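**What can I put on a big dark table so it doesn't look so gloomy?**

We inherited a long charcoal table for our hobby room in Cillusstead and it just eats the light! Brick wall, wood plank floor, lovely room otherwise. I don't want a tablecloth. Budget is 40 dollars. Ideas?

*posted by bricknook, Monday, May 10, 2021*

---

Flowers, flowers, flowers! One small pot does so much more on a dark top than you'd think, and pink is wonderful against charcoal (red brick too, they love each other).

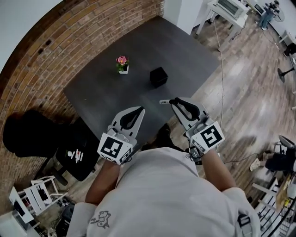

**Yasir Paracha**
*Plants & Rooms helper, 168 replies*

My favorite bit is the little white pot with the pink flower, over toward one corner. Keep the pot white and small, and put it off center so you can still work. I'd leave one plain dark thing near the middle, like the black box, and stop there. White pieces around the room help as well – a side table, a folding chair, a shelf. You could do the whole thing for 30 and have money left for a second pot in September!

---

**Ledusex**

lamp

---

**Clornevia**

Seconding the pot, but put a felt pad under it. Mine left a ring.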